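How Does Music Get Into a Vinyl Record?

A page for young listeners from the Skeka music club, Stedton

Maybe you have seen a big black disc at the home of your grandparents. It is called a record. Today many new songs are sold again on records, even when you can hear them on a phone. But how can a piece of plastic sing?

Sound is a shaking of the air. When a drummer hits a drum, the skin of the drum shakes, and it pushes the air. The air pushes on your ear, and you hear boom. A low sound shakes slowly. A high sound shakes very fast, even 3000 times in one second!
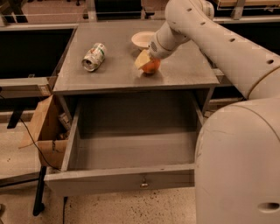

A can and a small bowl on the desk.

To make a record, a machine cuts a long thin line into a smooth disc. This line is called a groove. While the music plays, the cutting needle shakes together with it, so the groove becomes wavy. The groove goes round and round, from the outside to the middle. If you could pull it straight, on one side of a big record it would be roughly 545 meters long.

From the first disc the factory makes a metal stamp. The stamp presses warm, soft plastic, like a cookie form presses dough. One press takes about half a minute — that is 30 seconds — and then a new record is ready to cool. 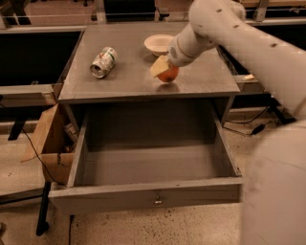 Keso wrote to us after our last page and asked why a record sometimes makes a small crackle, even when the song is very quiet. It is a good question. Dust falls into the groove, and the needle bumps on it. Each bump is a little click. A soft brush helps, and you should hold the record only by the border.

When you play a record, everything goes backward. The needle sits in the groove and the waves shake it. The shaking is very small, so the player changes it into electricity, and a speaker makes it big again.
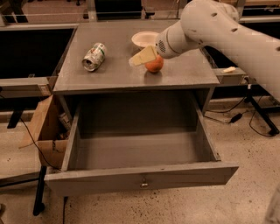

You can feel shaking with your own fingers. Ask a grown-up for an empty drink can, a smooth one and not crumpled like the can next to the orange. Hold it lightly in front of a speaker and play a song with much bass. Do you feel the can tremble? Now try a song with a flute. Is it different?

Next time we will visit the Prasertsri record shop and learn why some records are small and have only one song on each side.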